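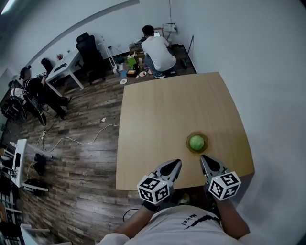
Page 2

Penalties and Appeals in Club Racing
Nisreen Shboul and Bindu Kandasamy

We read the stewards' decisions from the Norport karting league for one season, starting in January. The league let us use its written records, which cover 2293 race entries. Most penalties were for contact in the first lap or for passing under a yellow flag.

Only two decisions were appealed. In the Iyer case, the driver said the flag could not be seen from the inside line, and the time penalty was removed. The Flamel team appealed a weight check and lost.

The rule book does not say how long a steward has to give written reasons. We think it should. Kandasamy checked the dates and Shboul wrote this section.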